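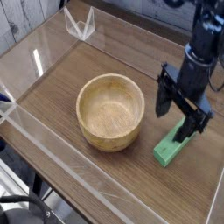

*Pale wooden bowl on a brown tabletop.*

I bought the Drolberg food-safe wood oil to bring a few dry kitchen pieces back into shape. I had been using plain mineral oil from the drugstore for years, and I wanted to know if a product made for the job was worth the extra money. I have now used it on two cutting boards, a salad bowl and a set of spoons.

## What you get

The oil comes in an 800 ml metal can with a screw cap. There is no applicator and no cloth in the box. The label lists the ingredients as refined linseed oil and a small amount of wax, with no added dryers. The smell is mild, a bit like raw nuts, and it was gone from the kitchen by the next morning.

## Using it

The directions ask for 3 thin coats with a day between them. Wash the piece, let it dry fully, and sand it if the grain feels rough. I went over the boards with fine paper first and skipped that on the bowl. Wipe the oil on with a lint-free cloth, wait half an hour, then wipe off whatever is left.

The wiping off matters. On my first board I left too much behind and it stayed tacky for most of a week. I had to rub it down with a dry rag and wait. The second board got thinner coats and gave me no trouble.

Linseed oil cures slowly. I gave everything two weeks before it touched food. If you only own one board, that is a long time to be without it.

Lay the used rags flat outside to dry before you throw them out. Rags soaked in linseed oil can heat up and catch fire when they are bunched together. The warning is on the back of the can in very small print, and it should be on the front.

## Results

Water beads on the boards and wipes away clean. Mineral oil gave me the same thing for a few days at most, and this has held up through a month of regular washing. The color went slightly darker and more yellow. On maple you will notice it.

The spoons did less well. They sit in hot soup, and the finish had worn off the tips after two weeks.

## Compared with Varetier

I have also used the Varetier board cream. It goes on faster and needs no curing time, but it has to be redone far more often. I still keep a jar for the spoons.

**Rating:** 4 out of 5. I took one point off for the cap, which glues itself shut unless you wipe the threads after every use.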